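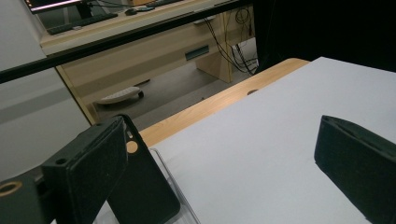 Der Lichtstrom stehe doch auf der Packung, wandte Riet Coppens in der letzten Sitzung ein, wozu müsse man dann noch eine Beleuchtungsstärke rechnen. Die Packungsangabe gilt für die Lampe und enthält weder Abstand noch Flächengröße, noch sagt sie etwas über den Anteil, der auf der Nutzebene ankommt.

Handout 6: Lichtstrom, Beleuchtungsstärke, Leuchtdichte
Grundlagen der Innenraumbeleuchtung, Dozentin: Hilde Mulder

6.1 Größen

Lichtstrom Φ, Einheit Lumen (lm): gesamte von der Quelle abgegebene, mit der Hellempfindlichkeit V(λ) bewertete Strahlungsleistung.

Lichtstärke I, Einheit Candela (cd): Lichtstrom je Raumwinkel in einer bestimmten Richtung.

Beleuchtungsstärke E, Einheit Lux (lx): auftreffender Lichtstrom je Fläche, E = Φ / A.

Leuchtdichte L, Einheit cd/m²: Lichtstärke je gesehener Fläche. Für eine ideal diffus reflektierende Oberfläche gilt L = ρ · E / π mit dem Reflexionsgrad ρ.

Das Auge bewertet Leuchtdichten. Eine weiße Tischplatte kann bei schwachem Licht blassgrau wirken, ihr Reflexionsgrad ändert sich dabei nicht. Matte schwarze Gegenstände auf oder über einer solchen Fläche erzeugen hohe Kontraste, auch bei geringer Beleuchtungsstärke.

6.2 Rechenbeispiel

Leuchte Dallitz gibt 1.580 lm ab, die vereinfachend vollständig und gleichmäßig auf eine Fläche von 2 m² fallen:
E = 1.580 / 2 = 790 lx

Leuchte Olport gibt 870 lm ab, Fläche 6 m²:
E = 870 / 6 = 145 lx

Mit ρ = 0,8 folgen Leuchtdichten von 201 cd/m² und 37 cd/m² (gerundet). In der Praxis liegen die Werte niedriger, da ein Teil des Lichtstroms in der Leuchte verbleibt und ein weiterer auf Wände und Decke fällt – dazu Abschnitt 6.4.

6.3 Abstand und Einfallswinkel

Für annähernd punktförmige Quellen gilt E = I · cos ε / r². Der Winkel ε wird gegen die Flächennormale gemessen, r ist der Abstand zwischen Quelle und Messpunkt. Doppelter Abstand ergibt ein Viertel der Beleuchtungsstärke. Bei langgestreckten Leuchten in geringer Höhe ist die Formel nicht anwendbar.

Häufiger Fehler: ε wird gegen die Fläche selbst angetragen. Bei senkrechtem Einfall ergäbe sich dann E = 0.

6.4 Wirkungsgrad und Wartung

Der Beleuchtungswirkungsgrad η fasst Leuchten- und Raumwirkungsgrad zusammen. Mit dem Wartungsfaktor WF gilt E = Φ · η · WF / A. Für die Übung sind η = 0,5 und WF = 0,8 anzusetzen.

Aufgaben zur Übung bei Roel Vermeulen

a) Abschnitt 6.2 mit η und WF wiederholen.
b) Die zugehörigen Leuchtdichten für ρ = 0,8 und ρ = 0,05 angeben.
c) Begründen, weshalb sich das Kontrastverhältnis in b) zwischen den beiden Leuchten nicht unterscheidet.

Abgabe schriftlich, Einheiten in jeder Zeile mitführen.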